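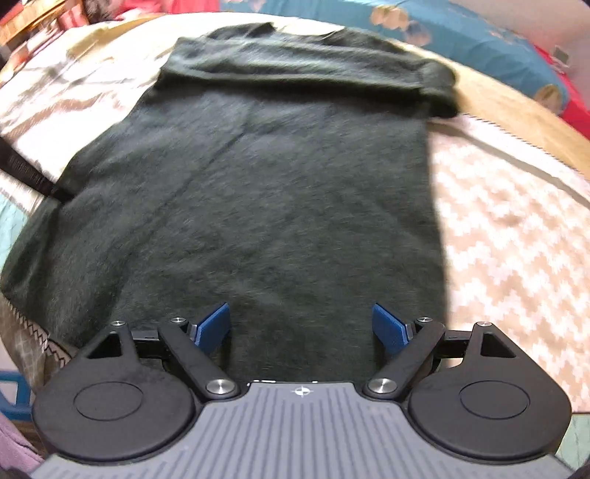 Clovutia vacuum storage bags: do you need them?

November 2024
By Mamta Agarwal

Search reviews Enter keyword Go

I have a general distrust of anything sold with a photo of a closet that has nine things in it. The Clovutia bags are sold that way. The closet in the ad is white, the shelves are white, and the bags sit flat as place mats. My closet has a water heater next to it and a shelf that tips if you lean on it, so I was never going to get the picture on the box. What I wanted to know was whether a set of plastic bags at $50 does anything a cardboard box and a shut door can't.

The set comes from Gasusum and has five bags in it, in two sizes, plus a hand pump that looks like a bicycle pump that gave up. I paid for mine. I filled them in July with everything that makes no sense in July, and opened them again last week when the heat came on.

What the box promises

"Up to 80% more space." I'd like to meet the person who measured that, and I'd like to know what was in the bag. A down comforter squashes to almost nothing, because it's mostly air. A pile of jeans squashes to a pile of jeans. Most of what people put away for the season falls in between, and the box has no number for in between.

The space you save is also the wrong kind. The bags get thinner, but they get stiff, and a stiff bag with lumps in it won't fold around a corner or sit square on anything. I had one that went hard in the shape of a canoe. It slid off the shelf twice and I moved it under the bed, where a flat plastic bin would have fit better.

The pump

Throw it out. It works if you have a free afternoon and good shoulders. A regular vacuum hose held over the valve does the job in under a minute, and the valve cap does click shut the way it should. The instructions say to keep the seal clean and run the slider across it more than once. I did both. One of the big bags still went soft by the end of the first week, and it went soft again after I redid it.

I wrote to the company about it. They wrote back asking whether I had overfilled it. There is a fill line printed on the bag and I was under it. I sent that in, and the next message thanked me for my interest in Clovutia products. That was the end of our correspondence.

What it does to knitwear

Here I get cranky. The front of the box lists sweaters right next to comforters, as if they were the same thing. Anything fuzzy or thick has its softness because the yarn has some room in it. Press it hard for months and it comes out looking like it was ironed by someone angry. Most of mine came back after hanging around on a chair for a couple of days. A ribbed cardigan kept a crease straight across the chest until I steamed it, and I can still find the line if I look.

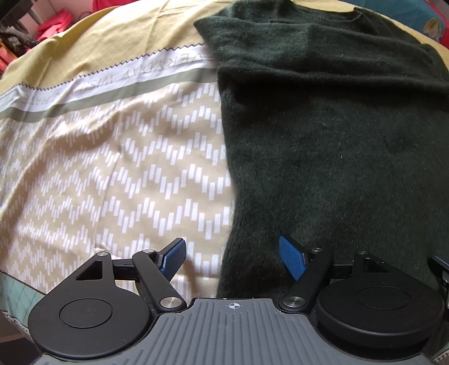 Can you leave sweaters in vacuum bags all summer?

You can, and they probably won't be ruined, but I'd stop pumping well before the bag goes hard, and I'd keep the real wool out of it altogether. A cotton pillowcase with the end folded under keeps the dust off just as well and costs nothing if you already own the pillowcase.

Damp is the other thing. The box says the bags protect against moisture, and they do, from the outside. They also hold in whatever you sealed up. If you fold something that's still a little damp at the cuffs and pump the air out, you've made a very small swamp. Lay everything out flat overnight before it goes in. I did that with all of mine and had no smell when I opened them, apart from the plastic itself.

The plastic smell is real, by the way. It's the shower curtain smell. Washing gets rid of it, which means you wash everything before it goes in and then again when it comes out, and I don't see that on the box either.

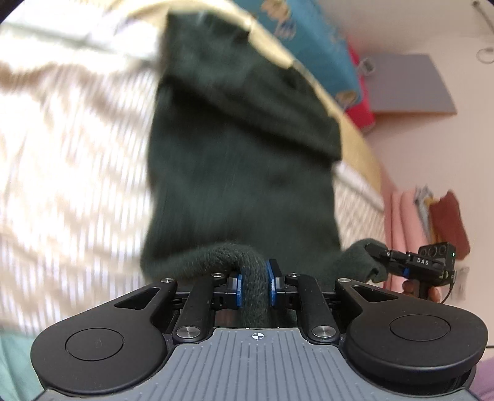 And then there's the labeling. Each bag has a white patch to write on, and pen rubs off the patch. Permanent marker rubs off it too, only slower. By fall I had bags marked "blan" and "win r," and I ended up cutting open my own system to see what I had. I use masking tape now. It sticks fine to the bag if you put it nowhere near the white patch.

The competition

My sister-in-law has the Flimomitz version, which is cheaper and has no pump in the box at all. Hers have held air longer than mine. I tried one for a month with a spare comforter and it was still tight when I gave it back, so the idea itself isn't hopeless. The slider feels flimsier, though, and I wouldn't bet on it lasting through a second year.

The other choice is a plain zippered cloth bag. Bortolotti makes one with a mesh panel on top, and it saves no space whatsoever. It also needs no pump, doesn't smell, and sits on a shelf like a normal object. I'd pick it for clothes. For bulky bedding in a small apartment, buy the Flimomitz bags and borrow a vacuum.

So the comforters stay in the Clovutia bags that still hold air, and the clothes have moved out. I would not pay $50 again. At half that, without the pump, maybe.

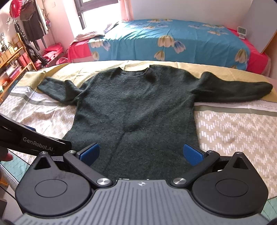 — Mamta Agarwal

Added after a few emails: the bag that leaked was one of the large ones, and the small ones have all held. Several of you asked if a bag can be patched. Clear packing tape over the valve slowed mine down for a day or so and then it let go. I haven't tried a bike patch and I'm not sure the bag is worth the patch.

Contact us | Copyright 2024, all rights reserved | Back to top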